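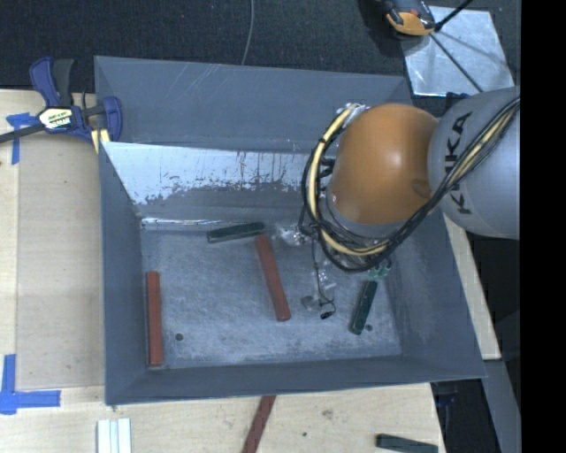 Worn metal bins: paint, line or leave alone?

plesby_potter
Posted Oct 11, 2019

Right, I need the hive mind on this. We've been sorting out storage for the building blocks at our family club, and I've gone off plastic tubs completely because every single one we buy splits at the corners by May. So I've been looking at big open metal bins instead, the sort with sloping sides that narrow towards the bottom, and I really like them! Blocks slide down to the floor and the little ones can see what's in there. What bothers me is the wear. The grey one has gone properly bright and silvery along the far wall, with a ragged edge to it, and there are scratches higher up and scuffs all over the floor. The red and green blocks look lovely against it but I keep staring at that shiny band. Would you paint it? Line it? Or am I fussing over nothing?

Also there are a couple of small round holes in the floor of it and I can't decide whether to plug them.

rosserlad
Leave it alone. Paint inside a bin that gets blocks chucked in it will be off again in no time, and then you've got flakes of paint in with the toys. Bare metal never hurt a block.

GizellaK
I'd disagree with rosserlad there, sorry. It depends what you paint it with. I did two old feed bins with a proper metal primer and then enamel, left them in the garage for ages to harden, and they've stood up really well (mine hold logs, mind, and logs get put in fairly gently in this house). The prep is the boring bit. If you skip the sanding it will peel, no question.

rosserlad
Logs put in gently are not blocks tipped in by a four year old though, are they.

GizellaK
Fair point! Still think it's worth a go on the outside at least.

haltlow_hen
What about a liner? We had felt in ours, cut to shape and stuck down with double-sided tape. It makes a massive difference to the noise. Anyone who has been in a hall when a box of blocks gets emptied into a metal tub will know what I mean. It does get grubby and you'll be picking fluff off everything for the first week.

plesby_potter
Ooh, I hadn't thought about the noise. Is felt a pain to cut for sloping sides? I'm picturing myself surrounded by wonky triangles.

haltlow_hen
Make a paper template for each wall first. Mine weren't all the same shape even though I'd have sworn they were. I only lined the floor and halfway up in the end and it was plenty.

Ferenc Major
I'd leave the holes open. If somebody brings the blocks in damp, or you wipe the thing out, you want the water to go somewhere. Run a fingertip round the edges and if they feel sharp take a small round file to them. If you do felt the bottom, cut the holes through the felt as well.

And check the top rim before you worry about any shiny patches. That's where hands go. You can get push-on rubber edging, I paid 35 pence a foot for mine at the market in Bustel.

plesby_potter
Rubber edging is a brilliant shout, thank you Ferenc. Do you glue it or does it stay put?

Ferenc Major
Stays put if you get the right width. Take a bit of card along and measure the thickness of the rim first, I didn't and had to go back.

rosserlad
I'll give you the edging. Still say no paint.

plesby_potter
OK so the plan is felt on the floor, edging round the top, holes left as they are, and no paint on the inside. Gizella, I might still ask you about enamel for the outside, what colour did you go for?

GizellaK
Dark green! Two coats. I'll dig out the tin later and tell you what it was called.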